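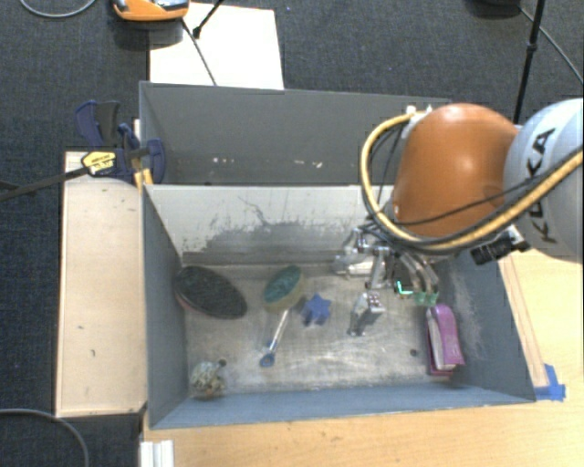
Notebook, Niltine resettlement claims, 5/20/25

Spent the morning on the household list for the Drakness reservoir file. The survey made before the move has 373 households. The compensation ledger has 26 fewer. I went through both by plot number and most of the gap comes from one place, the upper terrace at Roy, where the surveyor used a second numbering series that the ledger never picked up. Plots with an R in front are the ones to look for. I have marked them in the shared sheet in column F, please don't sort that column on its own.

Grazing land is still a mess. The resettlement agreement pays for fields by area but treats grazing as communal, payable to the village as a body. The village had no registered body when it moved. So the money was booked and, as far as I can see in the ledger, not paid out. Need the bank advice slips to be sure. Asked the archive for them again.

Water points: the agreement promises a working tap within 195 meters of every new house. Our field notes give walking distance and the agreement doesn't say whether it means walking or straight line. Those will give different answers on the slope side. Plan is to measure both and put both in the annex.

Limitation period. The other side will say time ran from the move. Our argument is that the yearly maize payments were a continuing duty and each missed one starts its own clock. Reread the two appeal rulings in the blue folder. The second one helps more than I remembered, see paragraphs on installment debts. The first is about rent and I would leave it out.

Scanning: 2,023 pages done and named, Hindutik series only. The thumbprint receipts came out too pale on the default setting, so use grayscale and raise the contrast before saving. Redo the first batch.

To do
- letter to the water ministry on the grazing account
- translated consent forms, second reader still needed
- check R plots against the burial site list
- hearing bundle index, draft by November

Left the original ledger in the cabinet, top shelf. Key is back on the hook.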